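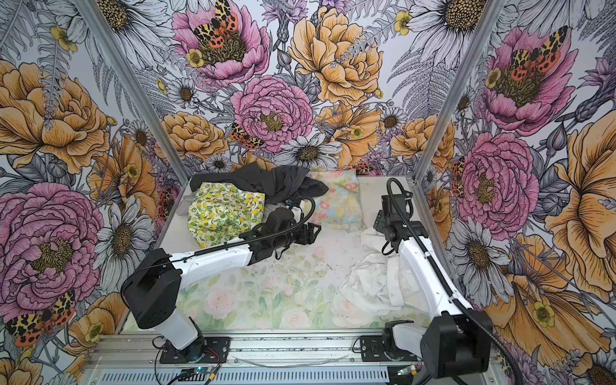

**印花误抓**,又称**底纹误抓**或**空面夹取**,是桌面级机械臂处理织物时的一类感知—执行故障:系统把工作台面、围板或其他固定物上的印刷图案判定为可抓取的布料,随后在没有布料的位置下压并闭合夹爪。故障多见于双臂平行夹爪工作单元,后果包括夹爪指尖磨损、台面垫破损、关节过载停机、手腕线缆受拉,以及双臂之间的非预期接触。

在故障分类上,印花误抓属于“假阳性抓取”的子类,与“漏抓”(布料存在而未被识别)及“滑脱”(抓取位置正确但夹持力不足)并列。三者在运行日志中的表现相近,都记为“闭合后未检测到负载”,因此早期统计常将其合并。单独列出印花误抓的做法始于 Jakstead 织物操作组的内部故障手册,后来被其他几个使用同类单元的团队沿用。

## 名称

“印花误抓”一词由 Paraschiva Onu 提出,最初只指台面垫上的图案被误识别的情形。围板图案引起的同类故障曾另称“墙面趋近”。Zamfira Ilie 主张两者合并,理由是其感知环节的错误相同,差别只在执行环节:台面图案引起的是竖直下压,围板图案引起的是水平或斜向伸展。手册修订后采用合并定义,并以后缀区分:

- **P 型**(平面型):误抓目标位于台面。
- **W 型**(墙面型):误抓目标位于后侧或左右两侧围板。
- **E 型**(边缘型):抓取点落在真实布料的轮廓之外,原因是布料花纹与底纹相连,分割边界外扩。

E 型与普通定位误差的界线存在争议,见下文“争议”一节。

“空面夹取”是操作人员的口头用法,有时也包括布料已被另一只手臂移走、而目标坐标没有更新的情形。后者在手册中归入“目标过期”,不属于印花误抓。

## 背景

织物是可变形物体,没有固定的外形模型,抓取点通常由图像直接推断。皱褶、卷边和叠层处的明暗变化是常用的抓取线索。为检验算法在杂乱背景下的表现,部分实验单元有意采用带图案的围板和台面垫,并在其间散放素色与印花布料。花卉图案使用较多:花瓣的层叠线条与布料皱褶在局部图像中的梯度分布接近,叶脉和花茎则与布边相似。

典型单元的结构较简单。两只轻型机械臂并排固定在前缘的铝型材横梁上,后方和两侧由围板封闭,后角各有一根型材立柱。手腕处引出波纹护套线缆,沿臂身返回基座。控制板安装在基座附近。此类手臂的额定负载小,多数没有力矩传感器,夹爪受力由电机电流间接估计。

与工业搬运设备相比,这类单元的动能较低,安全设计往往从简。印花误抓最初被视为影响数据质量的问题,涉及设备与人员安全的讨论在 Gratstead 停机事件之后才增多。

## 机理

### 感知环节

误识别通常由下列因素中的一个或多个引起。

**纹理替代。** 分割网络以局部纹理作为主要依据时,印刷的花瓣轮廓会被赋予与皱褶相近的置信度。背景图案带有黑色描边时,该效应更强,描边在低分辨率下与布边阴影难以区分。

**尺度重合。** 背景花朵的直径与揉皱布料的外接尺寸相当时,候选框的尺寸先验无法起到过滤作用。将同一图案缩小印刷,误识别率会明显下降;放大到超出候选框上限时也会下降。

**褪色底纹。** 颜色浅淡的台面印花一般不产生高置信度候选,但在布料较少、画面中没有强竞争目标时,候选排序会把它推到首位。此种情形的隐蔽性较高,原因在于测试阶段台面上通常放满布料,而故障集中在任务末段,即大部分布料已移出之后。

**同色布料。** 布料本身的印花与底纹颜色相同,分割结果会把二者连成一片,抓取点落在合并区域的几何中心,而该中心可能在布料之外。此为 E 型的主要来源。

**污点与磨痕。** 台面上的深色小点若恰好排成短线,有时被识别为布边。清洁记录与误抓记录之间的对应关系在不同单元中差异很大,尚无一致结论。

### 深度信息的作用

理论上,深度图可以排除全部 P 型误抓:印花没有高度。实际效果受测量噪声限制。单层薄布平铺时的高度只略大于台面垫自身的起伏,阈值设高会漏掉薄布,设低则放行印花。Jakstead 手册建议的高度阈值为 2 毫米,并注明该值只适用于已压平的台面垫;垫子起鼓或边角翘起时,阈值失效。

深度图对 W 型的抑制作用更弱。围板位于相机斜视方向,深度误差随入射角增大,靠近立柱处还存在多次反射。型材表面的反光会在深度图上形成空洞,部分软件用邻近像素填补空洞,填补结果有时呈现为凸出围板的小块,与悬挂的布料类似。

### 执行环节

P 型误抓的执行过程可分为下述阶段:

1. 夹爪张开,移动到目标上方。
2. 竖直下降,至预设高度或检测到接触。
3. 闭合指尖,试图夹起“布料”。
4. 上提,依据电流判断是否有负载。
5. 判定失败,进入重试。

损伤主要发生在第 2 和第 3 阶段。没有接触检测的单元以预设高度为准,而预设高度常设在台面以下少许,以保证薄布能够被夹住。下降时指尖压入垫子,闭合时沿垫面刮擦。单次刮擦的影响很小。重试逻辑若不更换目标,同一位置会被反复刮擦,直至印刷层脱落或垫子被夹起。

垫子被夹起后,系统会检测到负载并判定抓取成功,任务由此进入后续动作,例如折叠或移交。手册将其称为“伪成功”,列为印花误抓中最严重的一级:机械臂带着固定在台面上的垫子继续运动,阻力在短时间内升高,同时其他布料随垫子移位,另一只手臂的目标坐标全部失效。

## 双臂工作单元中的特殊情形

双臂单元中,两只手臂的工作区域通常在台面中部重叠。任务分配程序按候选目标的水平位置指派手臂,重叠区内的目标由距离较近者执行。真实布料被抓起后会从候选列表中移除,印花则始终存在。只要误识别没有被纠正,印花目标就会反复出现在列表中,并可能在相邻的周期里先后分配给左臂和右臂。

如果左臂在重试而右臂被指派到同一目标,避碰程序应当使后者等待。故障往往出现在等待超时之后的处理方式上。部分程序在超时后清除占用标记,允许右臂进入,此时左臂仍在目标上方。 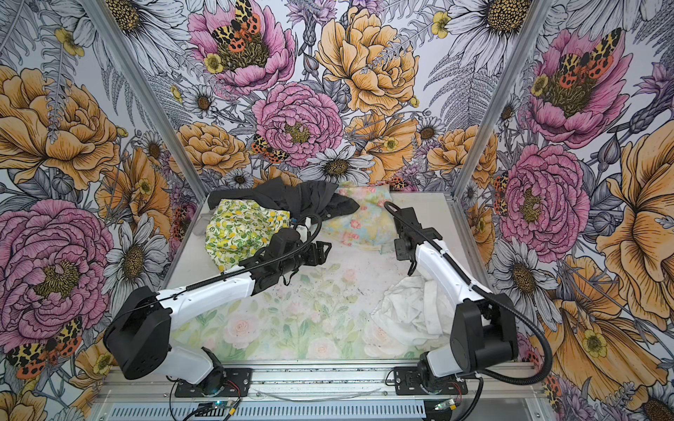
波纹护套线缆使这一问题复杂化。碰撞模型一般只包含刚性连杆,线缆以固定余量近似。手腕伸展到远处时,护套在臂身上方形成较高的弧,弧的位置随手腕姿态改变,固定余量不能完全覆盖。Yurani Ayala 对若干次双臂接触记录作了复核,认为多数接触的首个接触点位于护套或夹爪外侧,连杆之间直接接触的比例较低。由于护套柔软,接触初期电流变化很小,检测滞后;等到电流越限时,护套可能已经钩住对侧夹爪的棱角。

护套被钩住后的表现包括:

- 手腕关节位置误差缓慢增大,没有明显冲击;
- 夹爪通信间歇中断,恢复后位置读数跳变;
- 回零动作中途停止;
- 接插件松动,指示灯仍保持点亮。

最后一项容易造成误判。控制板和接插件上的指示灯一般只反映供电状态,不反映信号完整性。手册要求在任何双臂接触之后断电检查接插件,不得以指示灯作为判断依据。

横梁上松散布置的细线缆属于另一类风险。其位置在基座之间,通常不在夹爪可达范围内,但肩部大角度回转时,下垂的护套可能与之接触。手册建议用扎带或线槽固定,固定点不得设在护套会扫过的一侧。

## Gratstead 停机事件

### 经过

2020年7月13日,星期一,Jakstead 设在 Gratstead 的一台双臂织物单元在连续运行任务中发生伪成功,继而双臂接触,控制器进入保护停机。该单元的任务是从台面拾取散放的布料并在中部摊开。运行期间由 Desta Alemneh 值守。

按照事后整理的日志,当日上午运行正常。台面上的布料包含素色和印花两类。午后系统开始在台面中部同一区域重复下压,日志逐次记为“滑脱”。由于滑脱属于可自动重试的类别,没有触发报警。重复次数达到 12 次后,电流判据首次返回“有负载”,任务转入摊开动作。

此时夹爪夹住的是台面垫表层的一处隆起。右臂按摊开动作的要求移向左臂夹爪附近,准备夹取“布料”的另一角。左臂上提受阻,位置偏低,实际姿态与规划姿态之间出现偏差,而避碰程序使用的是规划姿态。右臂夹爪外侧随后碰到左臂手腕上方的线缆护套。

Alemneh 发现台面垫移位后按下急停。从首次护套接触到急停生效,间隔为 700 毫秒。日志显示控制器的过流保护在急停之前已经启动,但保护动作只切断了右臂的夹爪电机,肩部和肘部仍处于位置保持状态。

### 损坏与人员情况

没有人员受伤。设备方面的损坏为左臂手腕护套变形、一处接插件松脱以及台面垫表层撕裂。夹爪指尖有磨损,但无法确定磨损是当日形成还是此前积累。停机检查和恢复共用去 6 小时,其中大部分时间用于重新标定。

检查过程中还发生了一次次生情况。断电后左臂失去保持力矩,沿重力方向下落,落在台面上的布料上。当时 Stela Sandu 正准备松开护套,手位于臂身侧面,没有处于下落路径内。该情况被写入报告,并促成了后文所述的断电支撑规定。

### 调查

内部调查由 Onu 负责。报告将原因分为直接原因、促成因素和未能阻止事件的环节。

直接原因是感知模块把台面底纹判定为布料。回放显示,该区域的候选置信度在上午一直略低于排序靠前的真实布料,随着布料被移开而上升到首位。模型本身没有变化。

促成因素有以下几项。夹爪控制软件采用 Plolitel 框架的默认重试策略,重试时不更换目标,也不设同一坐标的累计上限。下降高度在前一次更换指尖后没有重新测定,新指尖较长,压入量随之增加。台面垫由 Harries 供货,安装时只在四周粘贴,中部没有固定,反复刮擦后形成隆起。

未能阻止事件的环节包括日志分类和避碰数据源。报告指出,若“滑脱”与“空面夹取”在日志中分开记录,值守人员在重复下压的早期即可看到异常计数。避碰程序采用规划姿态一项被评为需要立即更正。

报告没有把值守人员的反应列为促成因素。值守岗位当时同时负责邻近设备的布料更换,操作规程中没有要求持续注视单元。

### 后续

单元在更换护套、台面垫和接插件后恢复运行,最初只允许单臂模式。双臂模式在避碰数据源改为实测姿态之后重新启用。同年12月,故障手册发布修订版,印花误抓首次作为独立条目列出。

## 检测方法

### 执行前检测

**空台对照。** 在无布料状态下采集图像并运行感知模块,任何高于阈值的候选均为误识别。方法简单,能够覆盖大部分 P 型和 W 型故障,不能发现 E 型。光照改变后结果即告失效,应在实际运行光照下重做。

**底图差分。** 将实时图像与空台底图配准后相减,以差分区域约束候选。台面垫发生移位时,差分结果会沿图案轮廓出现细长的假目标,反而提高误抓概率。采用该方法的单元需要同时监测垫子位置,通常以角部标记实现。

**可达性约束。** 在围板前设置虚拟边界,禁止抓取点落在边界之外,可消除 W 型。边界过于保守时,靠围板堆放的布料无法抓取。常见折中是在边界附近只允许自上而下的接近方向。

### 执行中检测

**接触高度比对。** 下降过程中记录接触发生时的高度,与台面标定高度比较。接触高度等于台面高度而图像预期存在叠层布料,即可判定为误抓。方法依赖接触检测的灵敏度,轻型手臂的关节摩擦较大,慢速下降时误差可观。

**闭合行程。** 夹住布料时指尖不能完全闭合,空夹时可以。薄布与空夹的行程差很小,单独使用时可靠性不足,一般与电流判据联合使用。

**上提位移。** 上提后再次采集图像,检查目标区域是否随夹爪移动。真实布料会发生形变和位移,印花则保持原位。手册把该项列为必备检测。其代价是每次抓取增加一次成像时间。

### 事后检测

对运行日志按坐标聚类,是发现印花误抓的有效手段。真实布料的抓取失败位置分散,误抓位置则集中在少数固定点,且跨任务重复出现。Ilie 编写的聚类脚本以台面坐标为单位累计失败次数,输出热点图,供更换台面垫或调整模型时参考。热点若与相机固定、与台面不固定,应优先检查镜头污渍和反光。

## 预防措施

### 软件

- 对同一坐标邻域设置累计失败上限,达到上限后屏蔽该邻域并提示人工确认。
- 重试时强制更换候选目标;候选列表只剩一项时停止任务。
- 日志中区分滑脱、漏抓、印花误抓和目标过期。
- 避碰计算使用实测关节姿态,并为护套设置随手腕姿态变化的包络。
- 占用标记超时后不得自动清除,应先令占用方退回安全位置。
- 过流保护触发时,两只手臂同时转入受控停止。

累计上限的取值没有统一规定。上限过低会在处理难抓布料时频繁中断,过高则失去保护意义。部分团队按布料种类分别设定。

### 机械与布置

台面垫应全面粘贴或以压条固定,边角不得翘起。更换指尖后须重新测定下降高度。指尖端部宜采用弹性材料或带有轴向缓冲的结构,使压入量由弹性元件吸收。

护套长度以满足最大行程为准,多余部分会增大弧高。护套在臂身上的固定点应便于拆卸,并留有受拉脱开的可能,避免拉力传递到接插件。控制板若安装在前缘横梁附近,应加防护罩,或布置在手臂下垂时无法触及的位置。

围板图案的选择属于实验设计范畴,手册不作限制,只要求在更换围板后重新进行空台对照。

### 操作规程

修订后的规程对人员接近单元作出下列规定:

1. 机械臂处于位置保持状态时,不得伸手进入围板以内。
2. 断电前以支撑块托住伸展的手臂,或先令其退回折叠姿态。
3. 双臂发生接触后,先断电,再分开线缆;禁止以点动方式拉开。
4. 取出布料时由外向内,不得从手臂下方抽取被压住的布料。
5. 恢复运行前执行单臂回零,逐臂确认。

第 4 条的依据是被压布料可能与指尖勾连,抽取时带动手臂失衡。该条在执行中常被忽略,手册附录为此增加了检查表。

## 严重度分级

Jakstead 手册按后果分为四级,分级只看后果,不看误识别的置信度。

| 等级 | 名称 | 判据 | 处置 |
|---|---|---|---|
| A | 单次空夹 | 无刮擦痕迹,重试后目标改变 | 记录 |
| B | 重复空夹 | 同一邻域多次失败,台面可见磨痕 | 屏蔽区域,检查下降高度 |
| C | 伪成功 | 夹起台面垫或其他固定物 | 停机,检查垫面与指尖 |
| D | 连带接触 | 引起双臂接触、线缆受拉或人员接近 | 断电检查,书面报告 |

Gratstead 停机事件按此分级追溯评定为 D 级。W 型误抓即使没有接触围板,只要手臂伸展超出虚拟边界,至少按 B 级处理。

## 复现试验

为评估改进效果,织物操作组设计了一项复现试验。台面上先放置数块布料,由操作人员逐块取走,每取走一块即运行一次感知模块,不执行抓取。记录候选置信度随剩余布料数量的变化,直至台面清空。试验分别在素色台面和印花台面上进行,围板保持不变。

结果显示,印花台面上首位候选为底纹的情形集中出现在布料所剩不多的阶段,清空后达到最大。素色台面上没有出现 P 型候选,但 W 型候选仍然存在。加入上提位移检测之后,误识别的频率没有变化,伪成功则不再出现,符合该检测只作用于执行环节的预期。

试验的局限在于不包含真实抓取造成的布料扰动。布料在拉动后会改变底纹的遮挡关系,而人工取布的扰动较小。Sandu 建议增加由机械臂取布的对照组,该组试验因台面垫消耗较大,只完成了一部分。

另一项补充试验考察了光照方向。侧向照明使皱褶阴影加深,真实布料的置信度上升,底纹不受影响,两者差距拉大。正上方的均匀照明使差距缩小。据此,部分单元改用侧向光源,但侧向光源会在立柱附近产生反光,W 型候选有所增加,约有一半收益被抵消。

## 争议

**E 型的归属。** 反对将 E 型列入印花误抓的意见认为,E 型的目标布料真实存在,误差只在边界,与素色背景下的定位误差没有本质区别。支持者指出,素色背景下边界误差向各方向分布较均匀,印花背景下则系统性地偏向图案相连的一侧,成因不同,处置也不同。手册目前保留 E 型,但在统计时单列。

**图案背景的必要性。** 有观点认为,实际应用环境中很少出现围板和台面同时布满花卉图案的情况,以此类背景训练和测试,会使故障率偏离实际。另一种观点认为,家用环境中床单、桌布和墙纸同时带有图案并不罕见,故障率偏高正说明方法的适用范围有限。两种观点都没有给出系统的环境调查数据。

**安全等级。** 轻型手臂的夹持力和动能较低,是否需要按协作设备的思路配置防护,各团队做法不一。主张从简者以没有人员受伤为据;Ayala 则认为,风险主要来自断电下落和被钩住的线缆突然释放,这两种情形与正常运行时的速度限制无关。

**责任划分。** Gratstead 事件的报告把默认重试策略列为促成因素,对默认值是否合理没有下结论。使用同一框架处理刚性零件的团队很少遇到固定坐标重复失败,原地重试对这类零件通常有效。

## 与相关故障的区分

- **目标过期**:目标曾经存在,已被移走。时间戳检查可以排除。
- **滑脱**:上提初期检测到负载,随后消失。印花误抓的 A、B 级从未出现负载。
- **叠层误抓**:目标为上层布料,实际同时夹起下层。台面垫被夹起时的电流曲线与之相似,区别在于上提高度受限。
- **标定漂移**:失败位置整体朝同一方向偏移,与图案无关。
- **镜面误抓**:型材或其他光滑表面映出布料影像,候选落在映像上。常与 W 型混淆,遮挡被映出的布料后候选消失即可确认。

在日志不完整的情况下,通常依次排除标定漂移和目标过期,再以空台对照确认印花误抓。

## 参见

- 假阳性抓取
- 可变形物体操作
- 双臂避碰
- 线缆管理(机械臂)
- 伪成功判定
- 断电下落

## 参考资料

1. Paraschiva Onu:《Gratstead 双臂单元停机调查报告》,Jakstead 内部文件。
2. Jakstead 织物操作组:《织物单元故障手册》修订版,“印花误抓”条及附录检查表。
3. Zamfira Ilie:《按台面坐标聚类的抓取失败分析》,技术备忘录。
4. Yurani Ayala:《双臂接触记录复核:护套与首个接触点》,技术备忘录。
5. Stela Sandu:《逐块取布复现试验记录》,未完成稿。
6. Desta Alemneh:值守日志摘录,收于资料 1 附件。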